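Blog > Money and Things > Selling my grandmother's gold

Selling my grandmother's gold

Monday, July 8, 2019 - by Bernice Abugri

My grandmother left me a biscuit tin of jewelry when she died in January. Most of it I kept. There were two bracelets and a heavy chain that I knew I would never wear, and a broken ring with no stone in it, and last month I decided to sell those four pieces. I had never sold gold before, so I am writing down how it went.

The first thing I did was look for stamps. Gold sold in this country usually has a small number or karat mark on the clasp or inside the band. You need good light and a magnifying glass. The chain said 14K and so did one bracelet. The ring said 10K. The other bracelet had no mark I could find, and I assumed it was plated.

I weighed everything on my kitchen scale, which only reads whole grams. The marked pieces came to 50 grams together. Kitchen scales are not accurate enough for this, but it gave me something to compare against when the shops did their own weighing.

I went to three places. The first was a counter inside the Grercombe mall. The man there weighed the pieces with his back to me and wrote a number on a card. He would not tell me the price per gram. When I asked again he said the offer was good for that day only. I took my jewelry and left.
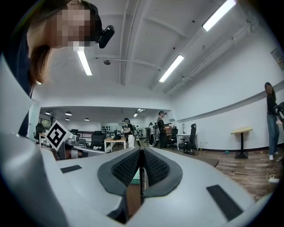
The second place was Delow, a pawn shop near my old job. They were polite and they weighed each piece in front of me, but they put the 10K ring and the 14K pieces in one pile and wanted to pay the 10K rate for all of it. I pointed this out and the clerk separated them. The new offer was better - still low, but better.

The third was Alhassan Jewelers, which my cousin Comfort Mahama recommended. Imelda Sebastian at the front desk tested every piece with acid while I watched, including the bracelet with no mark. It was 14K after all. The stamp had worn off, or the clasp had been replaced at some point. I would have given that bracelet away.

Their offer for all four pieces was $1,137. She wrote out the weight, the karat and the rate for each one on a sheet and told me I could take it home and think about it. I did, and went back two days later. The price of gold had moved a little and the offer went up by $13.

They needed my driver's license and a signature. I asked for a check and it cleared without any trouble.

I also asked about a small pair of diamond earrings from the same tin. Imelda said stones that size bring very little on resale and I would do better to wear them or give them to someone. I have put them away for my niece.

If you are doing this, sort your pieces by karat before you go, and get the weight and rate in writing. Bring the pieces with no marks too. I would not mail anything to one of the online buyers. My neighbor Kobina Quansah did that with a watch case and waited 76 days for a check.

I still have the tin. It has buttons in it now.

Recent posts
Getting a watch battery changed without paying too much
What my renters policy says about jewelry
Cleaning silver with baking soda and foil
Two years with the same winter boots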